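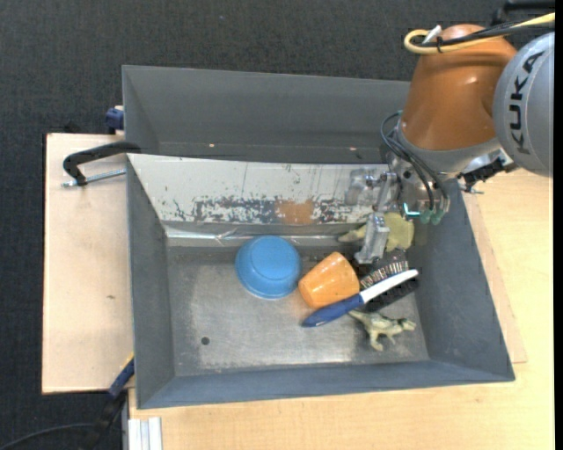
Mercato d'hiver : pourquoi Skiltholm a renoncé à Hinata Onishi

Le club de Skiltholm ne recrutera pas Hinata Onishi. La direction sportive l'a confirmé samedi en fin de matinée, dans un communiqué de quelques lignes qui invoque « un désaccord persistant sur les conditions contractuelles ». Les lecteurs réguliers de ce blog savent que je suivais ce dossier depuis l'automne. Il me paraît utile d'en rappeler les éléments.

La milieu de terrain de Drandow, sous contrat jusqu'à la fin de la saison prochaine, avait donné son accord de principe à un départ. Les deux clubs s'étaient entendus sur une indemnité de 200 000 euros, payable en deux versements. Restait la question de la durée. La joueuse demandait trois saisons fermes ; Skiltholm en proposait une seule, assortie d'une option à la discrétion du club. Aucune des deux parties n'a modifié sa position.

La position de Skiltholm se comprend sur le plan comptable. Le club a prolongé six joueuses au printemps dernier et sa masse salariale représente désormais 54 % de ses recettes, contre une proportion nettement plus faible à l'époque de la montée. Il me semble toutefois que la prudence budgétaire aurait dû s'exercer avant l'ouverture des négociations. Faire venir une joueuse pour une visite des installations, laisser circuler l'information, puis lui opposer un contrat d'un an relève d'une méthode discutable.

Sur le plan sportif, le besoin demeure entier. Depuis la blessure de sa titulaire au poste de sentinelle, l'équipe perd régulièrement la maîtrise du milieu après l'heure de jeu. La défaite contre Cosgrove en a fourni une illustration sévère : deux buts encaissés sur des pertes de balle dans l'axe, sans qu'aucune solution de remplacement ne soit disponible sur le banc.

L'entraîneuse, Leonie Bolger, s'est exprimée avec retenue après la séance. « Je travaille avec l'effectif dont je dispose », a-t-elle déclaré, avant de préciser que deux joueuses de la réserve intégreraient le groupe professionnel dès la reprise. L'une d'elles a disputé toute la préparation estivale comme latérale, et son repositionnement dans l'axe demandera du temps.

Du côté de Drandow, on se félicite sobrement de conserver une titulaire. Zulamstead, qui avait pris des renseignements en début de fenêtre, pourrait revenir à la charge avec une proposition plus longue. Le club dispose d'une place libre dans son effectif et d'un propriétaire moins regardant sur la durée des engagements.

Le calendrier de Skiltholm, pour sa part, s'annonce chargé jusqu'en avril, avec un quart de finale de coupe à l'extérieur et la réception de Cosgrove pour le match retour. Je reviendrai dans un prochain billet sur la situation des gardiennes, dont les contrats arrivent également à échéance.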